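Juvico青柠绿大圆盘用了大半年，啰嗦几句

先说结论给赶时间的朋友：颜色好看，盘沿宽，摆水果一流，当正经餐盘就一般，微波炉里别指望它。想听细节的往下看，我话多，提前打个招呼哈哈。

买这个盘子完全是冲动。那会儿在Ilstead的网店里给我妈挑沥水架，挑着挑着页面底下冒出来一个绿得发亮的盘子，我当场就把沥水架忘了（沥水架后来还是买了，另一个牌子，用着没什么好说的）。家里厨房是那种很素的白，台面是白的，墙是带点蓝的白，刚搬进来的时候觉得干净，住久了觉得像诊所。我一直想弄点颜色进来，又不敢动大件，盘子正好，看腻了塞柜子里就行。

价格是385一套，一套3个，大中小，颜色一样。平时不单卖，这点我很有意见，后面再说。那天店里在做活动，满1,000可以减，最高减200，我为了凑单又加了一条Maleo的擦碗巾、一个调料架和一堆乱七八糟的东西，最后算下来省没省钱我也不敢细想。凑单这种事大家都懂的。

设计师的名字印在卡片上，叫Sixten Haugland，卡片背面有他写的一小段话，大意是小时候外婆家后院有棵果树，他想做一个让水果看起来像刚摘下来的盘子。我对这种文案一向免疫，但是说实话，拆开包装把第一个橙子往上一放，我还挺服气的。橙子放在白盘子里就是橙子，放在这个绿上面，颜色一下子跳出来了，我老公下班进门第一句话是“今天的橙子新买的？”，其实那橙子已经在家待了快一个礼拜。

说到颜色，商品页上写的叫“青柠”，买之前我担心会是那种荧光绿，就是体育课背心那种。到手之后发现确实很亮，比我想的还亮一点，可是不刺眼。白天自然光下偏黄，晚上开了厨房的灯会沉下来一点。如果你家里已经有很多颜色，什么红水壶蓝锅子之类的，再加这个可能会吵。我家因为底子太白，它压得住。我有个朋友家是深色木台面，来我家看了喜欢，回去买了一套，摆上去觉得怪怪的，转手送给她姐了。所以真的要看厨房。

再说盘子的形状。它的边特别宽，而且是抬起来的，从边到中间平的那一块有个明显的台阶。刚开始我觉得这个设计有点浪费地方，盘子看着挺大，真正能平放东西的就是中间那一块。用了一阵子才发现放水果的时候这个台阶很有用，圆滚滚的东西滚到边上会被挡一下。我以前用的那个Bilgin平盘，橙子放上去跟打台球似的，端着走两步就得用下巴去拦（别笑，真的拦过）。换了这个以后，从餐桌端到台面，一路平安。

不过也有放不老实的时候。个头大一点的水果，比如胖胖的梨，会一半搭在边上一半在里面，歪歪的。我觉得这样还挺好看的，很随意，我妈看不惯，每次来都要给我摆正，摆正了过一会儿又歪回去，她就再摆。这个我没有办法，属于母女矛盾，不算产品质量问题。

我平时就把大号那个靠墙放在台面上，当长期的水果盘用。以前水果都在冰箱抽屉里，买回来就忘，想起来的时候已经软了。现在进厨房倒水就能看见，看见就顺手吃一个。家里小朋友本来不怎么碰水果，现在会自己过来拿，我猜跟颜色有关系，她最近什么都要绿的，袜子也要绿的。 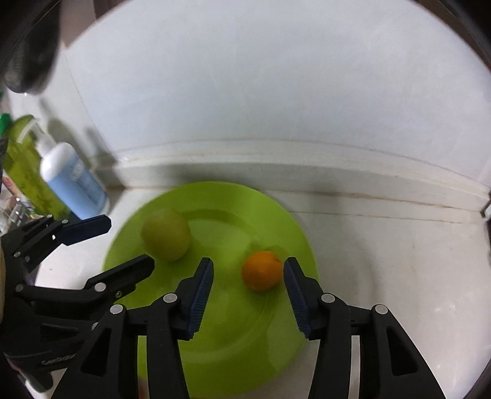 有一点要提醒，别一次放太多。我一开始贪心，堆成小山，超市广告那种，结果底下的压着透不过气，五月天气一热，没几天就坏了一个，还连累旁边的。后来学乖了，就放一两天吃得完的量，剩下的还是进冰箱。东西少的时候盘子露出来的绿多，反而更好看。堆满了你花钱买的颜色全被盖住了，图什么呢。

另外，容易催熟别人的水果也别跟娇气的放一块儿。香蕉我现在单独挂着，苹果看心情。这个跟盘子没关系，纯粹是我自己踩过的坑，顺便写在这儿。

接下来说清洗。平时就是擦一擦，用温水加一点洗洁精，软的海绵，很快。难洗的地方就是刚才夸的那个台阶，台阶转弯那一圈会藏东西。放水果还好，顶多一点灰或者果皮上的蜡，要是拿它装过带酱汁的菜，那一圈得用手指顶着海绵转着擦才干净。我拿中号的装过一次番茄炒蛋，吃完没马上洗，晚上回来看，弯角里有一圈红红的印子，泡了一会儿又搓了半天才下去。从那以后，番茄、咖喱、老抽，一律不上这套盘子。

洗碗机我没试。商品页上材质那一栏写得很含糊，洗碗机那一项写的是“建议手洗”，我理解就是出了事别找他们。群里有人说放上层洗过没问题，也有人说洗多了没那么亮，我舍不得拿自己的去赌。微波炉倒是写得明明白白，不可以。我婆婆不知道，有一次想用小号的热馒头，我在客厅听见开门的声音，冲过去抢下来的，现在小号已经被我藏到高处去了。

划痕的问题，我知道很多人关心。大号因为只放水果，到现在表面还很好，近看有几条很浅的细纹，要侧着光找。中号我在上面切过一次蛋糕，刀痕就比较明显了，怪我自己懒。浅颜色的盘子有刀痕大概看不太出来，这种鲜亮的绿就会显。如果你习惯在盘子里切牛排，真的，换一个吧。

重量我觉得刚好。单手拿空的很轻松，放了水果也不吃力。放到台面上的声音不大，我起得早，家里人还在睡，摸黑拿个水果也不会哐的一声。底部有一点打滑，台面干的时候没感觉，台面有水的时候推一下能溜出去一截。我在底下垫过一块那种防滑的网格垫，剪圆了放进去，效果不错，就是丑，后来又拿掉了。

三个尺寸分别说说。

大号是主角，这篇基本都在夸它。除了水果，我过年拿它装过瓜子和糖，客人来了也方便。中号的位置有点尴尬，装菜不够深，装水果又嫌小，我现在拿它放面包，早上烤好的吐司搁上去还行，碎屑会积在台阶那里，倒一下就干净。小号嘛，藏起来之前我拿来放钥匙和发圈，挺可爱的，可是要我花钱单买一个放钥匙的盘子，我不肯。

所以我对不单卖这件事意见很大。绝大部分人想要的肯定是大号，你就不能拆开卖吗？我还去店里问过客服，客服态度很好，回我一串表情，说会把建议转给同事，然后就没有然后了。前阵子我又去看，还是一套一套卖。

包装也说一下。外面纸箱，里面每个盘子套一个纸袋，中间夹了硬纸板，到货没有磕碰。味道的话，刚拆开有一点点新东西的味，洗过晾一晚上就没了。我鼻子算灵的，我老公说根本没闻到。

再跟前面提到的旧盘子比一比吧，有人私信问过。Bilgin那个平盘我用了好几年，白的，薄边，耐用是真耐用，怎么折腾都行，热菜剩饭来者不拒，价格也便宜一大截。它现在还在服役，装菜主要靠它。Juvico这个的好处全在好看和那一圈宽边上。你要是问我只能留一个留哪个，我得想很久，理智上留白的，可是每天早上进厨房看到那一块绿，心情真的会好一点，这个怎么算钱呢，算不出来。

还有几个零碎的小问题，想到哪儿写到哪儿：

容不容易显脏？水渍挺明显的，干了会有一圈白印，我们这边水硬。洗完用布擦干就没有。那条凑单买的Maleo擦碗巾居然很好用，吸水快，不掉毛，算是意外收获，回头可能单独写一篇。

会不会褪色？大半年，放在晒不到太阳直射的地方，目前没看出变化。拿藏着的小号跟大号并排比过，我觉得一样，我老公觉得大号浅一丁点，我俩争了一会儿没争出结果。放窗台的朋友可以来说说你们的情况。

适不适合送人？看人。送给跟我一样家里一片白的，应该会喜欢。送长辈要谨慎，我妈的原话是“怎么跟洗脸盆一个色”。她说归她说，上次走的时候问我小号的还要不要了，不要她带回去放蒜。我说要的，过两天再给她，然后自己也忘了藏在哪个柜子里，昨天才翻出来。

叠放呢，大中小可以叠在一起，因为边是抬起来的，叠起来中间会有空隙，比平盘占高度。柜子层板间距小的要先量一下。我家的柜子刚刚好，再多一个碗就关不上门了。

要打分的话，大号我愿意给很高，中号及格，小号看你有没有钥匙要放。价钱放在整套上看有点贵，要是你碰上活动，又正好缺别的东西可以一起买，那就还行。没活动我会再等等，反正这个颜色看着也不像会卖断货的样子，我盯了这么久，每次去都有。

对了，听说同系列还要出一个深一点的碗，也是绿的，也是Sixten Haugland设计的，客服没说什么时候上。要是能单卖我就买，要是又得配两个我用不上的尺寸……大概也会买吧，到时候再来跟你们骂。有用过同系列别的颜色的姐妹也留个言，我想知道那个黄的实物到底是柠檬黄还是蛋黄，商品页上三张照片三个样，看得我头都大了。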